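The Laleck Breeze 4, or How I Learned to Live With a Laptop on Stilts

By Amparo Arroyo
17 January 2023
14 comments | 36 shares

My laptop runs hot. It has always run hot. It ran hot the day I bought it, and the store's advice at the time was to "use it on a hard surface," so I have been using it on a hard surface for years while it cooked a faint oval into the finish of my desk.

Last fall it began shutting itself off in the middle of video calls, which had its charms, but my boss started to notice the pattern. So I bought the Laleck Breeze 4, a cooling pad with four fans, a USB cable and a small wheel on the side for speed. It cost $30. The cheaper one from Hastham had two fans and reviews that used the word "smell."

Setup took as long as it takes to plug in one cable. The manual, a folded sheet in very small type, gives this step its own diagram and then warns you against using the pad in the bath.

The good news first. With the wheel at the halfway mark, my processor dropped 13 degrees Celsius under load. My idea of load is a spreadsheet, two browsers and a call with Sebastián Toledo from accounts, who shares his screen whether or not there is anything on it. I ran that same mess for an hour with the pad and an hour without, on different mornings, with the window shut both times. Without the pad it died before Sebastián got to his second tab. With it, I sat through the whole thing. I'm giving the pad credit for that, with mixed feelings.

Now the noise. At the lowest setting you won't hear it over a refrigerator. Halfway up it is a steady hush, fine for typing. Turn the wheel all the way and the box says the fans spin at 2000 rpm, and I have no way to check that, but the cat left the room. There is also a rattle at the top setting that goes away if you press on the left rear corner. I fixed it with a folded sticky note. It's still there and I have stopped seeing it.

The feet are the weak part. Two little legs flip out at the back to raise it, and they have one height, which is slightly too high for my wrists. They also fold back in when you push the pad away from you, so the computer comes down with a thump. I've trained myself to lift it.

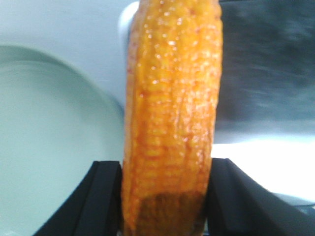 Then there are the lights. The fans glow blue and you can't turn them off without turning off the fans. I work at night a good deal and the wall behind my desk now looks like an aquarium. Black electrical tape over the worst one helped. I would have paid two dollars more for a switch.

One more complaint and I'll stop. It takes up a USB port and offers a spare one on the back in return, but the spare wouldn't run my external drive. A mouse worked. A phone charged at a speed I'd call ceremonial.

And clean the inside of your laptop before you spend the money. I didn't, and when I finally blew out the vents in the first week of January I got back another few degrees and a quantity of cat. The shutdowns might have stopped with a can of air. I'd keep the pad anyway, mostly for the desk.

Three and a half stars. It loses one for the legs and a half for the aquarium.

Last updated: two days after posting, to fix the price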